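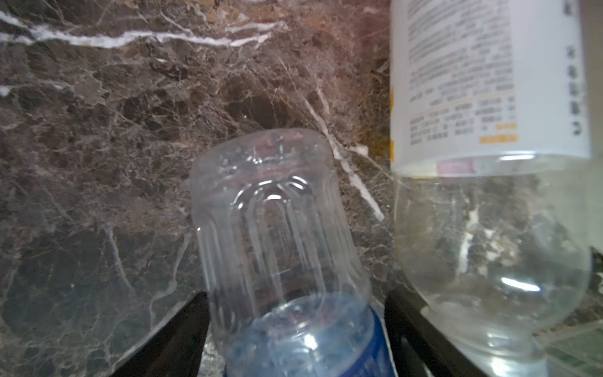
**Kourosh Moradi** · Wed 5 April

1. I have been teaching two robot arms to put empty bottles into a wastebasket. I do it by remote control, I move the arms and the computer records. The project is called Plodside and I want to write down what I learned before I forget it. A thread, with some numbers.

2. How it works at my place: I hold a pair of small leader arms, and the two arms on the table copy my hands. Every joint angle is saved together with the camera pictures. One full try, from rest pose to rest pose, is one episode.

3. We have 3024 episodes now. I recorded 1113 of them by myself, the rest come from my colleagues at Murar, who work mostly in the evenings. I can tell who recorded an episode by the speed of the left hand. I am the slow one.

4. My first lesson is about patience. When I started, I moved like I move at home, quick and a little careless. The recording looked fine to me. But the policy which learned from it closed the fingers too early, again and again, and pushed the bottle away before it had it.

5. So now I stop for a short moment before I close. Fingers on both sides of the bottle, wait, then close. It feels silly for a person, you already know where the bottle is. The robot needs to see this moment many times.

6. Clear plastic is the difficult part. Through an empty water bottle you see the table behind it, and our table is dark marble full of white veins. In the wrist camera a vein can look like the side of a bottle. A label helps a lot, so I first tried to grasp always near the label. Later I stopped doing this, because bottles without a label also exist!

7. Second difficulty: two bottles close together. One finger must go into the gap between them. If I come from the side, I touch the neighbor and then I have two problems. I come from above, slowly, and I turn the wrist a little before I go down. My success with this was bad in September and it is okay today.

8. Please also record your mistakes, but correct them in the same episode. I dropped a bottle, I went back, I picked it up again, I finished. We have 115 episodes of this kind and I would like to have many more. My colleagues used to delete them. I asked them very kindly to stop.

9. The wastebasket is a task of its own. With an empty bag you can let go from almost anywhere. When bottles already stick out over the rim, you must look for a free place, and a long bottle can stay leaning there like the blue label one on the left. I count it as done if it stays in the basket when the arms are back in rest pose.

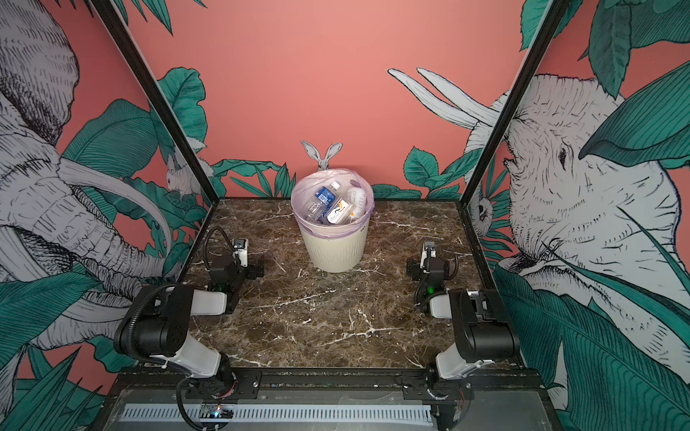
10. About the rest pose: both arms folded, grippers toward the basket, each episode starts and ends like this. For a long time I was not strict with it. Then the trained policy did not know how to finish, it was hanging over the table and shaking a little. I had to remove a part of my early data – this was a sad afternoon.

11. Which hand should take which bottle? I decided: left arm for the left half, right arm for the right half. In the middle I choose freely, and I regret this. The policy sometimes starts with both arms for the same bottle. If you begin a project like mine, make a rule also for the middle.

12. A practical thing for people with tired shoulders. Put your chair so that your elbows are supported. I record up to 2000 seconds and then I take a real break, with walking. After this time my movements become lazy, and lazy movements are in the data forever.

13. Someone from Stemadton asked me if I look at the arms or at the screen when I control them. At the beginning I looked at the arms directly. Now I look only at the camera views, so I use the same information as the policy will have. It is harder and I needed several days to get used to it.

14. Next I want to try cartons and the bigger white bottles by themselves, with the script Derese that we use for sorting the episodes. If you did something similar with clear objects, please write me how you placed your lights. Mine make strong reflections on the plastic and I have not found a good position yet.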